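January 2021

**Trullwood tape transfers, reels 1 to 4, and the sleeve question**

Carried on with the Lendel live recordings. Four quarter-inch reels, all from the same run of club dates in July, all at 7.5 ips. Boxes marked in pencil, partly rubbed out. Reel 3 has the wrong box: the set list on the lid belongs to reel 4 and the other way round. Swapped the labels in the log but left the boxes as found.

Baked reels 1 and 2 before the break. Reels 3 and 4 are on a different stock and showed no shedding on a test wipe, so I ran those without baking. No squeal on either. Heads cleaned between passes anyway, light brown residue after reel 3, nothing after reel 4.

Azimuth is the main nuisance. There are no tones on any of the reels. Set it by ear on the hi-hat in the opening number and then checked on the phase meter, mono sum. Reel 1 needed a clear shift from where the machine had been left. Reels 2 and 3 agree with each other. Reel 4 drifts after the second song, probably a change of machine or a re-spool on the night. I have done it as two passes and will join them in the gap before the ballad, where there is enough crowd noise to hide the edit.

Speed: the keyboard on reel 2 sits sharp against the studio single. Could be the tape, could be the instrument. Mains hum should settle it. Haven't measured yet. Do not correct pitch on any file until that is done.
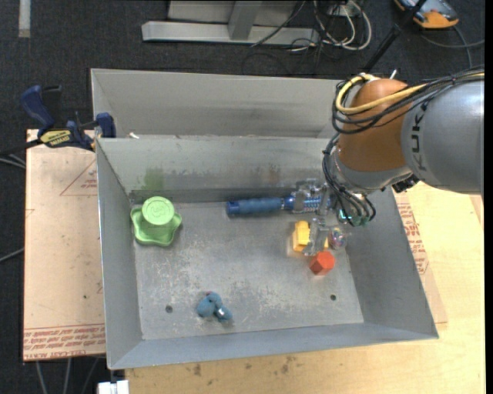

*KUKA arm over the front bin, second bin behind.*

Levels. Peaks on the vocal channel are clipped at source in three places on reel 1, all in the last chorus of the closer. Tried the de-clipper on its mildest setting, which rounds the tops off but dulls the snare. Prefer to leave two of the three alone. The third is a proper crack and needs something done to it.

Notes on the performances, for whoever writes the sleeve text:

- Reel 1: band tight, singer a bit hoarse. Guitar too low for the first two songs, then somebody at the desk found the fader.
- Reel 2: best of the four. Long version of the title track, with the drum break that was dropped from the album.
- Reel 3: dropout at 387 seconds, left channel only, very short. Patched from the right.
- Reel 4: crowd mic much too loud. Bass player comes in a bar early on the encore and stays there.

Running order as it stands is reel 2 complete, then the closer from reel 1, then the encore from reel 4 if the join works. That gives 70 minutes, too long for one disc of vinyl. Kadlec want a single LP and a download. Either we cut the drum break, and then there is little point in using reel 2, or the reel 1 and reel 4 tracks go on the download only. I favour the second. To be raised with them before test lacquers.

Pressing is down as 1,000 copies. The earlier Jostida reissue sold 383 on mail order and the rest went very slowly through shops, so the number looks high to me – but the quote hardly moves for a shorter run.

Sleeve: the only live photograph in the box is a print with a crease across the singer's face. Scanned at high resolution, no retouching yet. The Jostida sleeve used the same shot cropped to the drummer, so we should avoid that crop. Typeface on the original handbill is not one I can match from the library. Might be quicker to scan the handbill and clean up the letters one at a time.

To do:

1. Hum check on reel 2, then decide on speed.
2. Join reel 4, both passes, and listen on headphones as well as the monitors.
3. Repair the crack in the reel 1 closer. Keep the untouched file.
4. Write out the credits from the boxes, with the spelling as on the studio album. The box for reel 2 has the keyboard player's surname wrong.
5. Order leader tape. Down to the end of the white, plenty of red.

Files are on the Trullwood drive under raw and edit, 96 kHz, 24 bit. Nothing in edit is final. Second copy of raw still to be made.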